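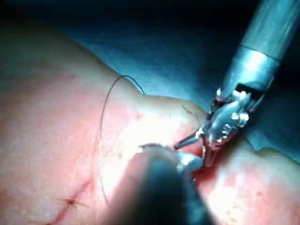

Sewing with machines: so when does one hem my pants?

Mernircombe Makers Board > Robots and Automation
August 30, 2026

bobbinhead
I can't stop looking at this stuff! I run a small alterations shop and thread is my whole day, so that tall open arc of suture left of the middle grabbed me before the instruments did. Thread that loops like that is thread waiting to snag. And one jaw points left while the other points almost straight down, with a little curved metal strand between them. I have tweezers I love less than that.

So, question for the shop-floor people. If robotic instruments can work a suture in a spot that small, why am I still hemming by hand? I'd settle for a machine that sews buttons back on. We had 155 buttons come through in March, mostly school coats.

lintroller40
Love the topic, but I think you're comparing the wrong halves. Holding thread is one job. Deciding where the next stitch goes is another, and I'd want to know who's deciding before I gave a robot credit for it. A surgical robot normally has a surgeon driving it. Your hemming robot would have to figure out the pants by itself.

podcombe_press
Agree with lintroller. We do work shirts at a laundry plant in Podcombe and the pressing line is as automated as we can make it. Folding is decent now. What kills us is picking one shirt out of a heap. We tried a Brutura arm on it for nine weeks and it would grab two sleeves from different shirts and proudly lift both. Great fun to watch, and I'd try again tomorrow, but a person still feeds that line.

bobbinhead
OK but look how close the work gets. Two finished knots in a line and the rounded jaw right down at the skin below them, with the long pale thread coming in to meet it. My knots on a lining don't look that tidy and my lining doesn't bleed.
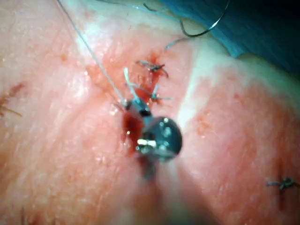

seam_ripper_sal
I'm going to be the grump. Knots are the easy part to admire. Look at the cut tails, they go every which way. Fine for a suture, I'm sure, but on a cuff you'd send it back.

Also skin is attached to something. Hold a piece of chiffon up by one corner and tell me where the rest of it is going to be in a second. Cloth is the hard problem, and I'd put button sewing in its own category anyway. Factories have had button machines forever. Somebody loads the shirt, the machine stitches. The chore is the loading.

bobbinhead
Sal, fair on the loading. I disagree on skin being easy, though. It stretches, it creases, it's shiny in one spot and dull in the next. Try finding gray thread against that glare!

Avcı
I service packing machines, so I come at this from the boring side. My vote is that shop-floor chores are here already if you get to rebuild the floor around them. Put every part in a tray and the arm will pick it all night. Household chores are behind because no one will let you put trays all over their house (I asked at home, the answer was no).

Slack is what I'd worry about with sewing. A part in a tray stays put. Thread goes wherever it likes, and then the next move has to happen inside that loop without catching it. See the big one on the right here, and then all those fine strands crossing at the lower tip. I'd have an error light on by then.

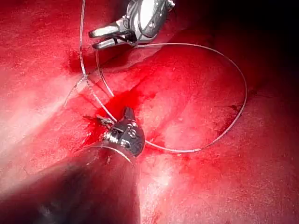 lintroller40
Yes, the slack! That's a much better way to put what I was fumbling at. I do my own mending, badly, and half the time goes into getting the thread out of its own way.

Still, I'm more hopeful than I sounded. If a person can steer instruments like those from a console, then the hands are good enough. The missing piece is judgment, and that's the part people are working on like crazy right now.

seam_ripper_sal
"The hands are good enough" – for small curved needles and fine thread, sure. Give them a denim side seam with four layers at the bottom and get back to me. I break needles on those with a 40 year old machine that weighs more than my dog.

podcombe_press
Denim is a force problem though, and force is cheap. I'd bet on a robot getting through your side seam well before one finds the matching sock in our heap.

bobbinhead
Then here's my revised wish list. I pin the hem, I lay the pants flat, I clip them down the way Avcı would, and the machine does the blind stitch and manages its own thread. I keep the judgment and it keeps the backache. Would anybody here seriously try building that? I have two dead dressmaker's machines for parts and a closet full of pants to ruin.

Avcı
I'd try. Start with one straight hem in a heavy cotton, light thread on dark cloth so the camera has a chance, and short lengths so there's less slack to lose. I can bring a spare linear rail and some clamps. Message me the width of your table.

seam_ripper_sal
I'll donate the denim.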